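Lesezeit: 2 Minuten

Prüfliste Handgreifer-Set (Leihpaket Sollent) -- mit meinen Anmerkungen
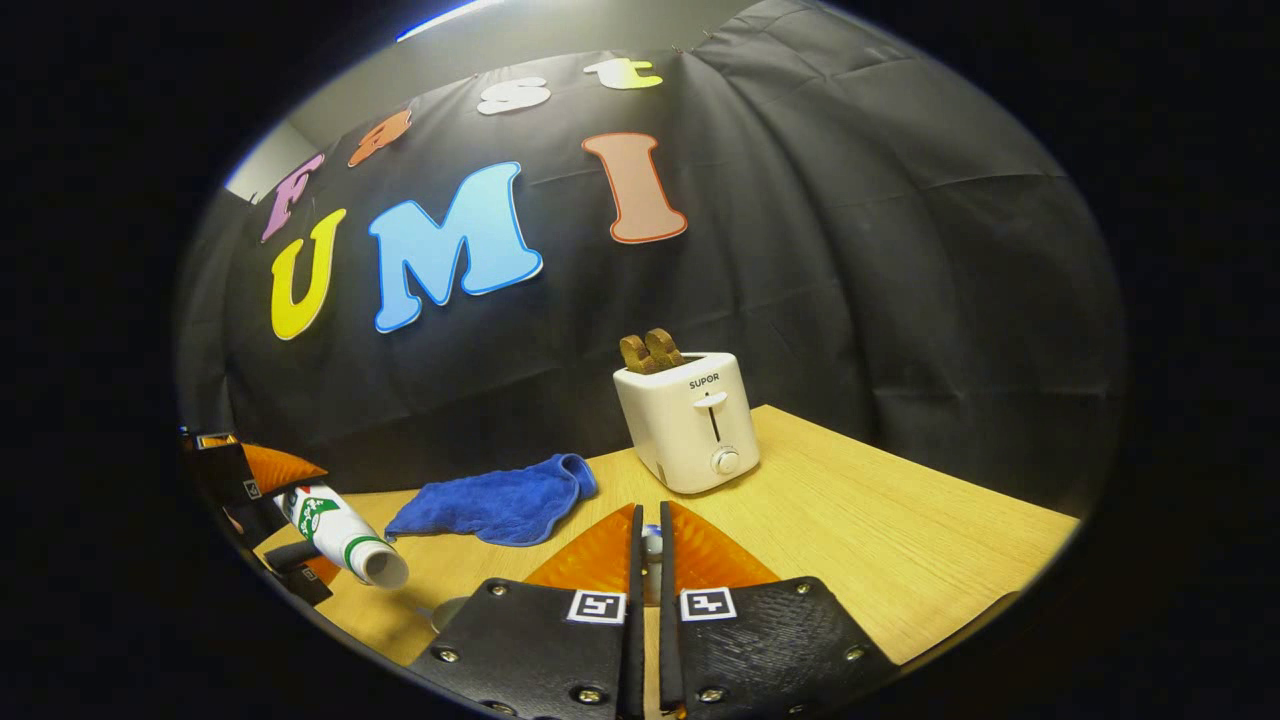 Geprüft am 6. Jan. 2026, Müzeyyen Türkmen, für Betum. Das Angebot läuft über Tiongson, wir entscheiden nach der Liste, ob wir kaufen oder nur weiter mieten.

1. Schrauben an den Fingerplatten fest? -- OK
Alle von Hand nachgezogen. Eine hatte minimal Spiel, das war's auch schon. Mir wäre trotzdem wohler, wenn Schraubensicherung gleich dabei wäre!

2. Orange Finger ohne Risse? -- OK
Schön weich, geben gut nach. Laut Angebot halten sie 3.000 Griffe, das glaube ich erst, wenn wir im August noch die ersten drauf haben :-)

3. Marker sauber und lesbar? -- OK mit Hinweis
Bitte nur trocken abwischen, mit einem Mikrofasertuch und ohne Reiniger. Fingerabdrücke sieht man da leider sofort.

4. Quetschstellen -- NACHARBEIT
Zwischen Griff und Gestänge kann man sich den Daumen klemmen (ja, selbst getestet, aua). Ich hätte gern eine Abdeckung, Anfrage ist raus.

5. Elektrogeräte am Übungstisch -- OK
Beim Toaster gilt: Stecker raus, bevor gegriffen wird. Steht jetzt auch so in der Einweisung.

6. Flaschen und Behälter -- OK
Nur leer und ausgespült verwenden, keine Glasflaschen.

7. Datenübertragung zu Fomumgate -- OFFEN
300 Aufnahmen hochgeladen, 11 davon sind hängen geblieben. Liegt vermutlich an unserem WLAN, ich probier's nochmal mit Kabel.

8. Ersatzteile -- OFFEN
Auf der Preisliste fehlen die Finger einzeln. Mehr als 1.000 Euro fürs ganze Set nachzukaufen, nur weil einer reißt, das sehe ich nicht ein!

Nächste Prüfung, sobald die Abdeckung da ist.

Diese Website verwendet Cookies. Alle akzeptieren | Einstellungen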